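Why Does Everything Have a Color?

Look around the room you're in. How many colors can you spot? Every one of them starts with light!

Sunlight looks white, but it's really a big mix of colors all traveling together. When it passes through raindrops, the colors spread out and you get a rainbow. Isaac Newton split sunlight with a chunk of glass called a prism, more than 300 years ago!

When light lands on something, some colors get soaked up and others bounce off. The ones that bounce into your eyes are the ones you see. A red tray soaks up most of the green and blue light and bounces the red back to you.

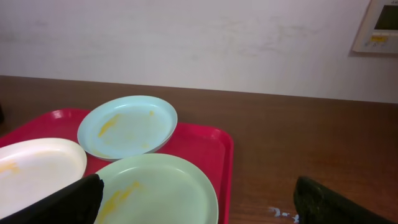 What about white and black?

White things bounce back nearly all the colors at once. Black things soak up nearly all of them, and that's why a black T-shirt gets so toasty in the sun!

Pale gray is in between. It bounces back plenty of every color, just a bit less than white does.
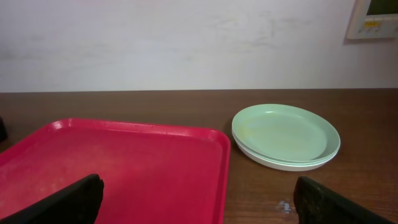
A light gray-white wall behind a brown tabletop.

Try it! Pick 5 things at home and look at them again at bedtime with the lights turned way down. Where did the colors go?

Written by Miroslava Chornovol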